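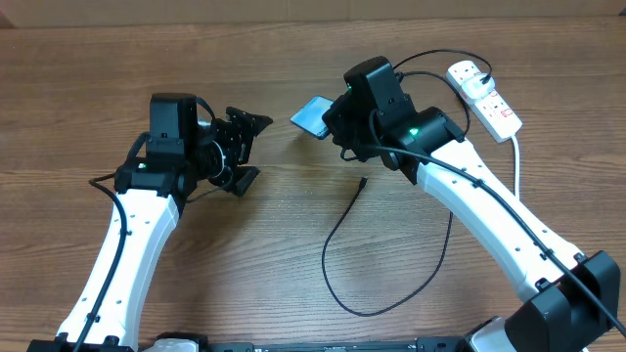 Vol. 2, No. 40

THE PRESTELL ITINERARY

Guests of the Prestell Touring Company are requested to assemble in the front hall of the Hotel Noiphan at 7:00 a.m. Luggage should be placed outside the bedroom door the night before. The company regrets that it cannot return for articles left behind.

So read the first page of the booklet, and Ratree Wiriya had read it to arriving parties for many years without altering a word. She read it now to the nine guests of the August tour, who stood among the potted palms and listened politely.

"The first day is given to the harbor at Edetti," she continued. "Lunch will be taken at the customs house. In the afternoon, guests may climb the lighthouse, which has 200 steps, or remain below with the second guide."

"And the island?" asked a woman near the door.

Ratree consulted her list. The woman was Yaowalak Wannasri, traveling alone, single room, no dietary requirements.

"The tour does not include an island, madam."

"Page eleven," said Mrs. Wannasri.

Ratree turned to page eleven. She knew it to be a page of general advice concerning footwear and gratuities. Beneath the gratuities, in the company's own type, stood a further paragraph.

On the evening of the fourth day, guests will cross to Traller by the late boat. The crossing takes as long as is necessary. Supper is provided.

She closed the booklet and informed the party that the motor coach was waiting.

That night, from the telephone in the hotel office, she put the matter to the director, Mr. Pichit Meesuk. He heard her out and asked whether the guests had paid in full. They had.

"Then the company is bound by its printed terms," he said. "You will take them across."

"There is no such place, sir. I have lived on this coast all my life."

"Over 1,000 copies have been issued, Miss Wiriya. I would ask you to consider the company's position."

The fourth day was warm and still. The party visited the silk market and the old governor's residence, where Duangjai Tanasarn, the second guide, gave her customary talk on the gardens. At dusk Ratree led everyone down to the end of the Edetti pier. She had prepared a statement of apology on company letterhead and carried it folded inside her glove.

A boat was tied there. It was a plain vessel with a lamp at the bow, and an elderly woman in a pressed uniform stood at the gangway with a clipboard.

"Napaporn Chuensuk, for the Traller service," she said. "Nine guests and two guides. You are somewhat late – we had expected you last season."

The guests went aboard in good order. Duangjai followed them, holding up her umbrella so that she could be seen. Mrs. Wannasri paused at the rail and looked back along the pier.

"Is supper really provided?" Ratree asked.

"It is in the booklet," said Mrs. Chuensuk, and made a small mark on her list.

Ratree took the letter from her glove, put it in her handbag, and stepped down into the boat.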